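Setting Up and Maintaining the Lobo Bottle-Cleaning Cell
Speaker notes - Jennylyn Gatchalian, Siden Equipment Services

Opening

Good morning, and thank you to Budutance for the invitation. My remarks concern a single machine, the Lobo cell at our Warkska site, and the routine by which it is set up and kept in service. The cell has two arms, a fixed basin and a rack. Its job is modeled on ordinary work at a sink, with one hand on the bottle and the other on the brush.

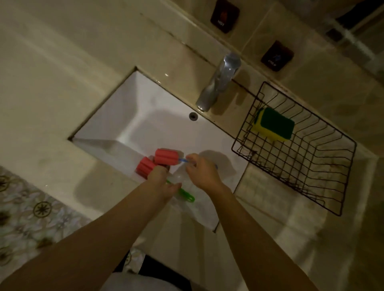 At the rack, with the sponge:
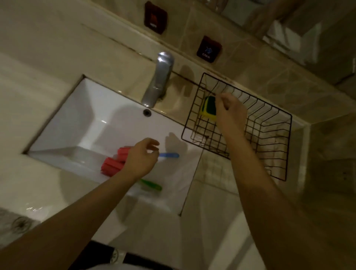

Placement of the basin and rack

(Pause before this section. Ask whether the back rows can hear.)

The basin is the reference for everything else in the cell. We level it first, bolt it down, and take all other positions from its front left corner. The rack goes to the right of the basin and is held by two clips. At Warkska the clips were originally left off, and the rack drifted a little with every shift until the right arm was closing on wire. Milagros Magbanua traced the fault in September, and the clips are now part of the standard installation.

White ceramic presents a difficulty for the cameras. A clear bottle held over a white basin gives very little edge to work from. We lowered the overhead lamp and fitted a diffuser, and the operator checks both at the start of each shift. Please do not raise the lamp to make the cell look brighter for visitors.

Grippers and brushes

The left gripper holds the bottle near its base. The right gripper holds the brush handle. Brush handles must be straight and clean, and the grip pads are to be wiped with a plain damp cloth. Solvent hardens the pads and voids our service agreement.

Pads are replaced every 2000 cycles. The brush head is inspected every 349 cycles, a figure inherited from the first counter we installed and never rounded. We have kept it so that the older logs remain comparable. A worn head tends to catch at the neck of the bottle, and the arm will then report a force fault. Operators should look at the brush before they look at the arm.

Daily checks

Power on with both arms in the parked position.
Run the empty motion once at reduced speed.
Confirm that the drain is clear and the splash covers are seated.
Place one test bottle and watch the insertion from the front of the cell.
Enter the result in the log, including any retry.

The full sequence takes 8 minutes. It should be completed before the first bottles are loaded.

Repair

After a collision, the wrist joint is to be recalibrated even where no damage is visible. Allow five test insertions and compare the force readings with the last signed sheet. Spare wrist seals are kept at Warkska - requests go through Ms. Magbanua.

(Take questions on the lamp and the seals here. Questions on cost should be held for the afternoon session.)

Related items
Reading the Force Log: A Guide for Operators
Splash Covers and Seals: Replacement Schedule
Warkska Site: Notes on Camera Lighting

This site uses cookies to remember your preferences. By continuing to browse, you accept our cookie policy.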